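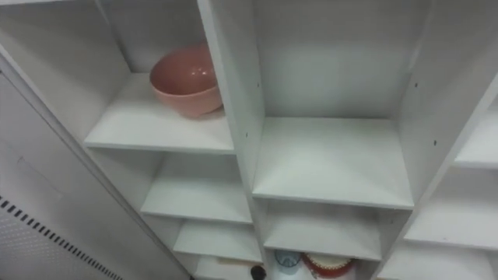
Second-hand shop in Arholm will move to the old post office

3/2/20

The second-hand shop in Arholm will leave its rooms on the harbor street and open again in the old post office, the town said in a short notice. The shop has been in the same place for 14 years, and many people in town have bought their first plates, chairs and winter coats there.

The building on the harbor street was sold in November to the property firm Rerken, which wants to make apartments on all floors. The shop got an offer to stay until the summer, but it decided to go earlier, so that the move does not come in the same weeks as the big spring donations.

The old post office has stood without a tenant for 3 years. It is owned by the town and has one large room on the street side and two smaller ones at the back. The large room will be used for kitchen things, books and small furniture. Clothes will be sold in one of the back rooms, and the other will be for sorting. The rent is 42 percent lower than the shop pays today, according to the notice. In return the shop must paint the walls and repair the floor by the entrance with its own money.

Last year 3499 bags and boxes were handed in at the shop. This was more than in any year before, and a part of it had to be sent on to the larger shop in Treltau, where there is more space. The transport between the two towns was paid by the Amadi fund, which has supported reuse projects in the district for a long time. The fund has promised to pay for the transport also this year, but it has not yet decided about the year after.

Not everybody is happy with the new address. The bus from Treltau stops directly in front of the present shop, and from there it is a walk up the hill to the post office. Some older customers have written to the town and asked for a new stop. The town answers that the bus route will be discussed together with the other changes to the timetable, and that it can not promise anything before that.

Until the move, everything except lamps and toys is sold at half price. Donations are still received at the harbor street, but only in the morning, and large furniture is not accepted before the new rooms are open. People who have already agreed on a pickup do not need to call again - the shop will contact them when there is a new time.

The phone number stays the same. Gift cards which were bought in the old shop can be used at the new address too, also those that have no date on them.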